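Counting the Rifles

Weapons handovers after an insurgency are judged by the number of guns on the table. The paperwork behind them decides how much that number means.

27 January 2021

The Oveo district office keeps its surrender records in gray ring binders, one for each intake period. The first sheet in the first binder lists 69 firearms received from a disbanded guerrilla front in the Stomura hills. The second sheet, prepared by a different unit on the same day, lists 67. The gap of 2 was not resolved until September, when an audit team matched serial numbers against both sheets and found that a pair of rifles had been handed in at one post and logged at another.

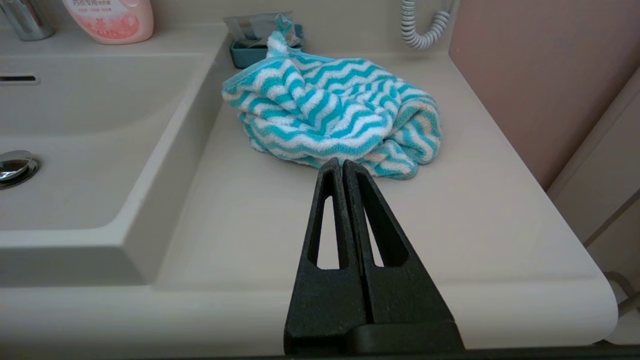
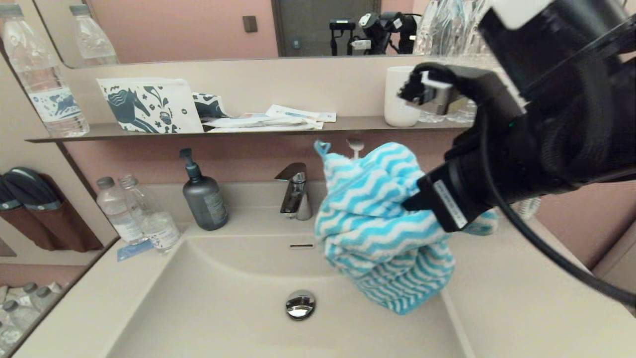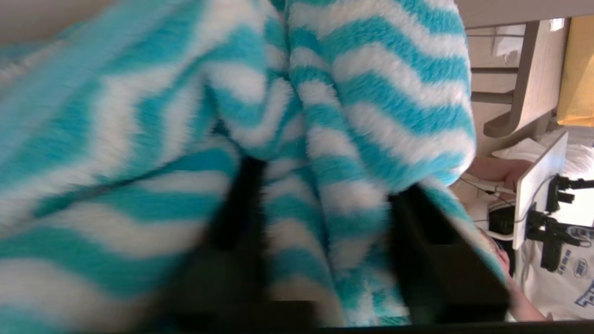

Errors of this type are common in disarmament work. A handover usually takes place in the open, at short notice, with several agencies present. The army wants a count for its daily report. The police want serial numbers. The provincial government wants the name of each person eligible for cash aid. Each office brings its own form, and the forms do not share a reference number.

The Oveo intake used three forms. The army sheet recorded weapon type, caliber and condition. The police sheet recorded the serial number, or the word "defaced" where the number had been filed off. The aid sheet recorded the claimant and the amount due. A rifle with a defaced number could be followed through the army sheet and the aid sheet only by its place in the line, and the line was not the same on both.

Condition was a further problem. The aid schedule paid full value for a working weapon and part value for one missing its bolt, barrel or receiver. The army sheet had one column for condition, filled in by whoever was on duty. Entries include "fair," "old," "works" and "no." The audit team could not convert these into the grades used in the schedule, so the weapons had to be inspected again in storage. By then, several had been stripped for cleaning and their parts placed in common bins.

The Sasaki system

Sasaki, the next district to the north, held its first intake after the Oveo audit had started and changed the order of work. Weapons were cleared at a sandbagged point outside the gate and tagged before any form was filled in. The tag was a stamped metal disk wired through the trigger guard. Its number went on all three forms. The weapon was then photographed on both sides with the tag showing, and the claimant signed next to the tag number.

The method is slow. A team of 10 can clear, tag and record one weapon every few minutes when the serial number is readable. Homemade shotguns take longer, as they carry no markings and must be measured. Explosives are kept out of the line completely. They go to a pit, are recorded by type and weight, and are destroyed on site if the disposal officer judges them unsafe to move.

Ammunition is still the weak point. Sasaki counted loose rounds by hand for the first intake and by weight for the second. Weighing is faster, but mixed calibers give a false total. A crate recorded as 2000 rounds was later found to hold two calibers with different case weights, and the figure was withdrawn. The current rule is to sort by caliber first and weigh second, with a hand count of one box in each lot as a check.

What the count leaves out

A verified total says how many weapons came in. It does not say how many remain. For that, intake officers rely on captured supply lists and on interviews with former fighters, and the two sources often disagree. Supply lists tend to run high, as unit leaders reported lost weapons as still held. Interviews tend to run low. In the Gokau valley, the supply lists and the interviews produced estimates so far apart that the district dropped both and reported only what it had in storage.

Storage has its own rules. Tagged weapons are racked by tag number in a locked container, with the key and the register held by separate offices. The register is checked whenever the container is opened, and both offices sign. Weapons needed as evidence in a criminal case are moved to a second rack and may not be destroyed until the court releases them in writing. The rest are cut into three pieces with a torch, through the receiver, chamber and barrel.

Oveo adopted the metal tags after its audit closed. The old binders are still in use for claims filed under the first intake, several of which remain unpaid while the condition grades are under review.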